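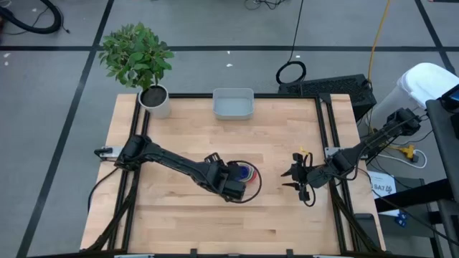 The Cable Drawer

Search stories
Enter keyword
Go

My uncle Settimio Gatti left me 300 dollars, a plant, and a drawer. The money went on tires. The plant I brought to work and parked at the back corner of the long table, where it took to the place faster than I did (new leaves in a week, the show-off!). The drawer I left in my trunk until September, when Gemma Pace borrowed my car and came back upstairs holding it in both arms.

"Why do you drive around with this?" she said.

It was full of cords. Blue, red, yellow, green, all of them married to each other for life. My uncle fixed radios in Laltmont and he never threw out a wire, not a single one, and he never labeled one either. Gemma tipped the whole mess out on the wood and we stood there looking at it like it was a fish.

So that's how lunch went for a while. I'd eat a sandwich with one hand and pick at a knot with the other, and Gemma would do the talking. She'd been at Kullon longer than me and she had opinions on everybody, mostly Tullio Carbone, who took the good chair. Tullio said to cut the lot and be done. I told him he could cut his own uncle's wires, thank you very much!

The green ones came free first. Then a red one that had gone through itself so many times I started calling it Mavis, after Mavis Dunleavy, my old landlady, who told stories that way. And way down in the middle, wrapped up tight in yellow, was a key with a paper tag on it. The tag said 362 in his square handwriting.

I knew the number. It was the mailbox at the post office on Barbieri Street, and I'd have sworn he gave it up years ago.

I didn't say anything right off. I coiled the colors back into loops, ran a thin black cable around the outside to hold them, and set the bundle down on the table. Gemma watched me do it, and then she went and got her coat.

"Well, come on," she said. "They close at 5."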